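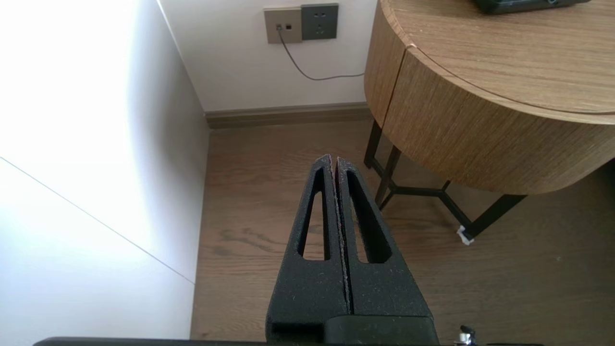
Wooden floor, brown planks.

Nonthorpe Guest Notes

Hi! I'm Loubna Soliman and I put this together in my spare time, mostly at night and mostly with tea. It's a set of 2,000 short notes that people wrote in the guest books of small hotels and rented rooms, typed up by me, one note per row. Guest book writing is its own little language (everybody is grateful, everybody mentions breakfast) and I couldn't find it collected anywhere, so I started typing.

What's in the folder

notes.csv has the full set
sample.csv has 500 rows, picked at random, if you just want a look
places.csv has the three place codes and what they stand for
CHANGES.txt is me talking to myself, mostly

Each row in notes.csv has an id, a place code (HER for Herken, RAN for Rankin, NON for Nonthorpe), the year if the guest wrote one, the note itself, and a column called mood. Mood is my own call: happy, mixed or grumpy. The grumpy ones are my favorites by a mile, and there aren't nearly enough of them!
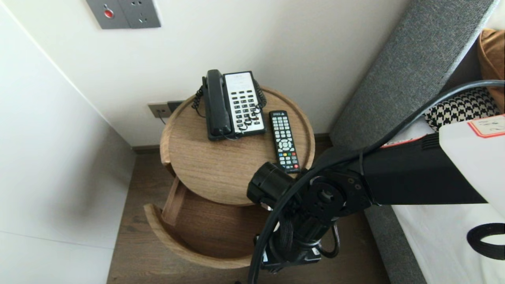 How were the names taken out of the notes?

I swapped every personal name for NAME by hand while typing, then ran a search for capitalized words and fixed the ones I'd missed. Pets kept their names.

Spelling is left the way the guest had it. If somebody wrote "brekfast", you get "brekfast". I did drop drawings and little hearts, and where I couldn't read a word I put a question mark in square brackets. The Rankin books are the worst for this, there was one very wet summer and the ink ran all over the place, so please don't judge Rankin guests by their punctuation.

Line breaks are gone too. I kept them at first and then every spreadsheet I opened the file in made a mess of it, and after an evening of that
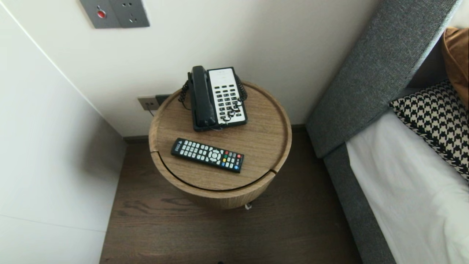 I gave up and turned them all into single spaces. If you care about layout (poems, mainly, people do love to leave a poem) you'll have to guess where the lines went. Sorry about that one, poets.

Loading it is nothing fancy. The files are UTF-8 with commas between columns and quotes around the notes. I read them with Vurnelico, my own little script, and it's in the tools folder if you want it. It has two options, --place and --mood, and you can use both at once.

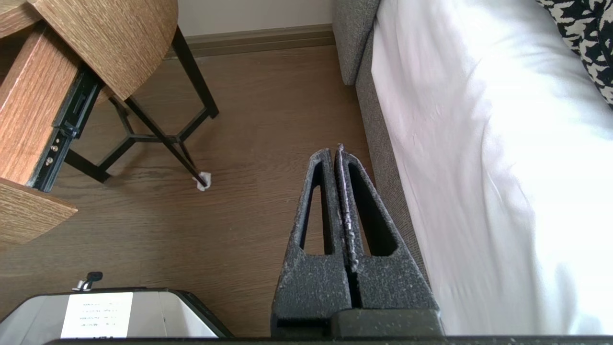

What license is it under?

CC BY 4.0 for the typed text and the mood labels. Please credit "Nonthorpe Guest Notes, L. Soliman" somewhere a reader can find it.

Known problems: a few notes got typed twice, the year column is blank a lot, and "mixed" meant something looser in the early rows than it did later on. If you spot a double, open an issue with both ids and I'll pull one out.

Last updated 17/07/2021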